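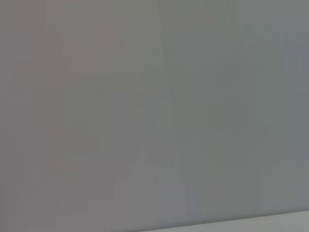

Gray on Gray: A Gallery of Surfaces from the Brullolis Apartment

Posted September 8, 2022 by Agnes Moen

I went into the Brullolis job doubting that gray has anything left to offer. Every kitchen showroom I've walked through in the last few years has been gray, and every salesperson has told me theirs is the warm one. The owner, Manee Thepsuriya, wanted gray in all the rooms anyway, and she was paying, so I spent a good part of the spring looking at samples and writing down what I thought of them.

Captions are mine. The color names belong to the manufacturers and I take no responsibility for them. Click through in any order.

Hall, wall paint, Bunitel 2243
Sold as "a neutral with no undertone." I have yet to meet one of those. By the front door it reads brown, and at the far end by the bathroom it's closer to blue. Same can, same roller, same afternoon.

Hall, the same wall with the ceiling light on
The brown wins. Manee prefers it this way. I'd have changed the bulb before I chose the paint, and said so at the time.

Kitchen cabinet door, first sample
Painted matte, very handsome, and it took a thumbprint from everyone who picked it up. The brochure says "fingerprint resistant." I rubbed mine off with a dry cloth and got a shiny spot in its place.

Kitchen cabinet door, second sample
A little more sheen and a little less romance. We ordered these. Ask me in December whether they've held up, and I'll tell you what the area around the trash pullout looks like.

Countertop offcut
Joar Tangen brought over a piece from his shop so we could abuse it. Coffee came off. Beet juice came off mostly. Turmeric is still there, if you know where to look, and I do.

Countertop, the seam
The fabricator called it invisible. You can find it with a fingernail and, in the morning, with your eyes. It's a decent seam and I wouldn't send it back. I'd just like the word retired.

Backsplash tile, Hayashi
The one item I came around on. The glaze pools at the corners so each tile has a darker rim, and the wall doesn't go dead in the evening. We paid for 70 and broke more than I'd like to admit getting around the outlets.

Backsplash, grout test
Three strips on a scrap board. The one marked "silver" dried almost white, the one marked "pewter" dried the color of the one I'd expected to be silver. Never choose from the lid. Mix a bit, let it sit overnight, then look.

Living room, wall paint, Bunitel 2081
Supposed to be one step lighter than the hall. Held up next to it I believe that. Once it was on four walls, with the trees outside throwing green all over it, Sota Okabe asked me why we'd gone darker. He'd painted both rooms himself.

Living room, curtain panel
The linen look without the linen. I was ready to hate it. It hangs well, it has been through the wash, and it still reaches the floor, which my own real linen no longer does.

Sofa fabric, Vasbridge swatch
The tag promises it will "hide everyday life." It hides lint. It does not hide a white cat, and there is a white cat.

Sofa fabric, the other side
I like the back better than the front. Flatter weave, slightly cooler color. The upholsterer said it could be run reversed for no extra charge, then wanted it in writing that we'd asked.

Bathroom floor
Poured, in a gray the installer mixed by eye. Nattawut Yimyam has been doing these floors for years and would not give me a color number because he says there isn't one. I grumbled, and then I noticed it was the only gray in the apartment that looked the same to everyone who came in.

Bathroom floor at the threshold
Where the poured floor meets the oak. A metal strip was in the drawings. Nattawut talked us out of it and left a thin joint filled to match. So far I have no complaint, though so far is a matter of months.

Bedroom, the closet doors
Left over from the kitchen order and a better match here than there. Manee says this was the plan all along. It wasn't in any plan I drew.

Bedroom, sample cards taped to the wall
All 16 of them, in the order we rejected them. After the fifth or sixth I couldn't have told you which was which without turning it over, and I do this for a living. We used the hall color.

A few things people have asked since I put the first set up

Would I do an all-gray apartment again? If the client wants it, sure. I'd ask for bigger samples, at least the size of a cabinet door, and I'd keep them in the room for a week before ordering anything.

Are the colors on this page accurate? No. They were off on my screen, and they'll be off on yours in some other direction. Please don't order paint from a web page. The Bunitel cards are free at the counter, and they aren't all that accurate either, but you can at least carry them over to a window.

Did the countertop stain ever fade? I thought so for a while. Joar says I've stopped looking at it from the right angle.

The hallway light fixture and the balcony are still unfinished. I'll add those when the electrician has been back.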